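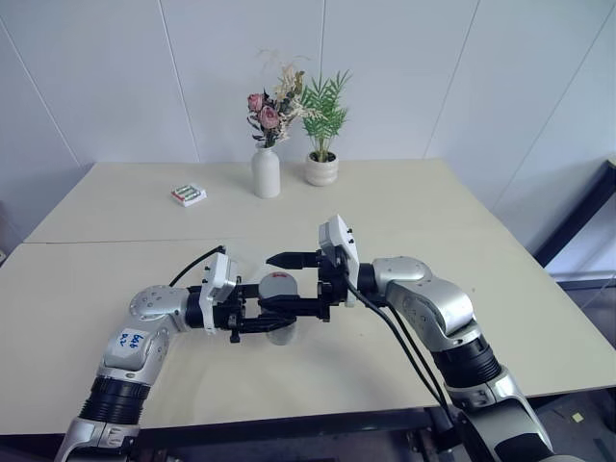

Reusable cup, also keep cup, returnable cup, lidded tumbler. Drinking cup made to be washed and used many times over, usually for coffee, tea or cold drinks bought away from home. Comes with or without a lid. Not the same as a mug, which has a handle and mostly stays in the kitchen.

Terms

"Tumbler" once meant a glass with a rounded base that wouldn't stand up on its own. Now means almost any straight-sided cup. "Travel mug" is older than "reusable cup" in everyday speech and is still used for the insulated metal kind. In cafes a "BYO cup" is any cup the customer brings in, jam jars included.

Materials

Plastic: light, cheap, hard to break. Polypropylene is the common one. Goes cloudy with wear and holds on to colour from tea and tomato soup.
Glass: no taste, easy to clean, heavy. Often has a silicone or cork band so it can be held when hot.
Stainless steel: often double-walled with a gap between the walls to slow heat loss. Can't go in the microwave.
Ceramic: keeps its flavour clean, chips. Lids for ceramic cups tend to be silicone.
Bamboo fibre: ground fibre held together with a resin, usually melamine. Pulled from sale in a number of countries over worries about hot liquids.

Lids

Press-on, screw-on or flip-top. Press-on lids are fastest for staff behind a counter but lose their grip as the rim wears. Screw-on lids seal better, take longer, and the thread collects milk. Most lids have a sip hole and a smaller vent hole accross from it; without the vent the drink comes out in gulps.
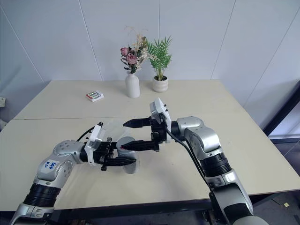
A grey cylindrical cup, with artificial roses in a white vase near the back of the table.

Sizes

Set by the coffee trade more than anything. Small, regular and large cover most of the market, and the names don't line up between shops. A cup has to fit under the group head of an espresso machine, so tall ones are a nuisance for baristas. Car cup holders set the other limit, the base.

Deposit schemes

Customer pays a deposit, takes the drink away, hands the cup back at any shop in the scheme. Shop washes it or sends it out for washing.

The Lustport scheme is a small one often used to show how these go. Started in July with 800 cups made by Tesus and a deposit of $2. Cafes on the harbour side joined first, the market stalls after. At the first stocktake 784 cups were still accounted for, the rest written off. Washing was done in-house to begin with and later moved to a central site at Jallum, which also handles plates for outdoor events. Ametepe runs a similar scheme with no deposit, borrowers leave a phone number instead. Return rates there haven't been published.

Problems reported by schemes of this kind: lids going missing faster than cups, staff time, storage space behind small counters, and cups kept at home as bathroom tumblers.

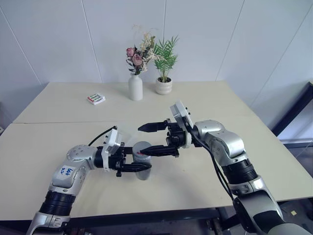

Washing and care

Most plastic and glass cups are fine on the top rack of a dishwasher. Commercial machines run a final rinse at 80 degrees or so the manual will say otherwise, check it. Lids should come off and any seal be pulled out, old milk sits under it. Bicarb soda and warm water will shift tea stains. Smells are harder. Leave the lid off in the cupboard.

Metal cups with printed outsides are better washed by hand. Paint flakes at the base first.

Enviromental effect

Depends on how many times the cup gets used. A reusable cup takes more material and energy to make than a paper one, so it has to be used again and again before it comes out ahead. Break-even point varies a lot between studies, mostly down to the material, how the cup is washed and how the local power is made. Steel needs the most uses, thin plastic the fewest.

See also

Coffee cup
Container deposit
Travel mug
Vacuum flask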